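Workshop tips from the Futadwood robot club: grippers and soft things
Updated 21st April
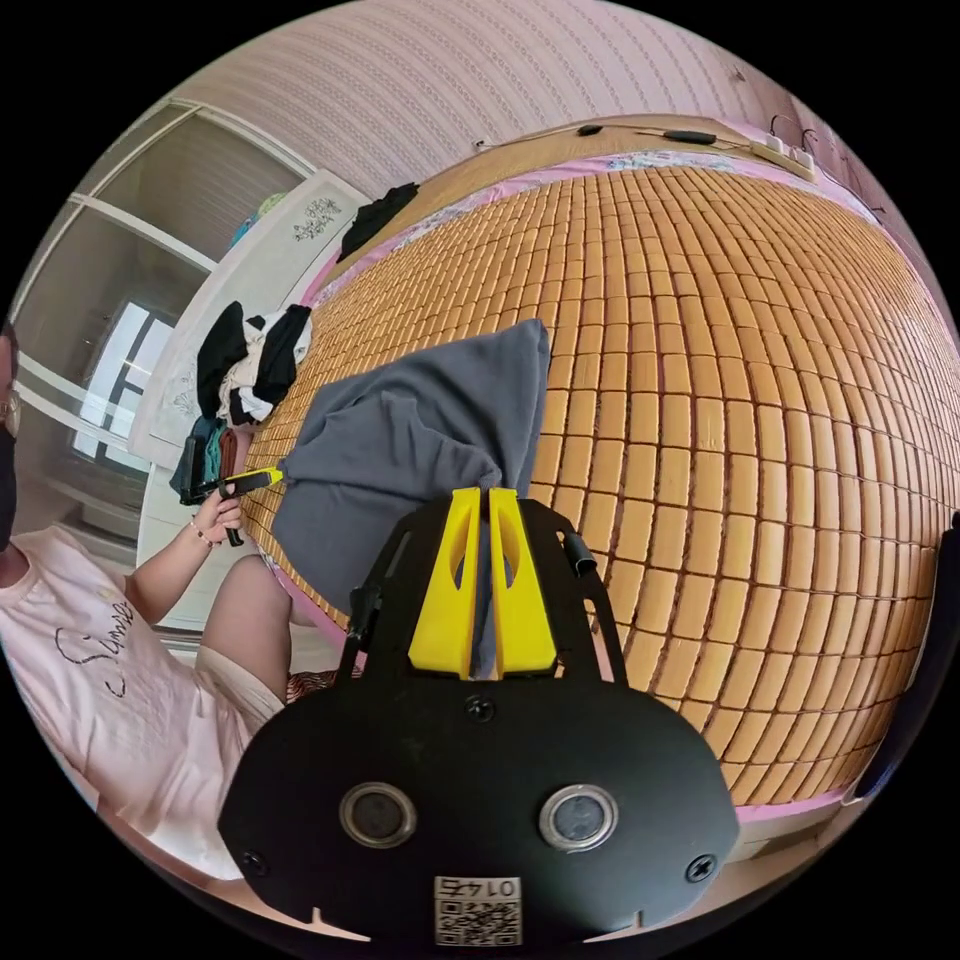 What should a new team practise on first?
Cloth, every time! A sock or an old T-shirt forgives a clumsy pinch, makes no noise when you drop it and teaches you more about grip than a whole box of wooden blocks.

We're folding our way towards the Praltusik contest in May, and these are the tricks that have helped our lot most.

Pinch a fold, never a flat bit. Nudge the cloth into a little ridge first, then close the fingers over the top (you'll feel the difference straight away).

With two grippers, agree which one leads. The other just holds still until the first has let go.

Keep each go under 30 seconds. Long ones get messy, and short ones are easy to do again.

Wipe the fingertips with a damp cloth after every session. Fluff builds up quickly and then everything slides.

Mix your fabrics! Towels are lovely, shiny linings are horrid, so do 2 easy ones for each horrid one.

Write down the misses as well. Our notebook has 300 goes in it so far, 39 of them dropped, and the dropped pages are the ones we read most.

Spare finger screws are in the tin marked Flelletti, on the shelf by the Szczepańska Street door. Please put the lid back on.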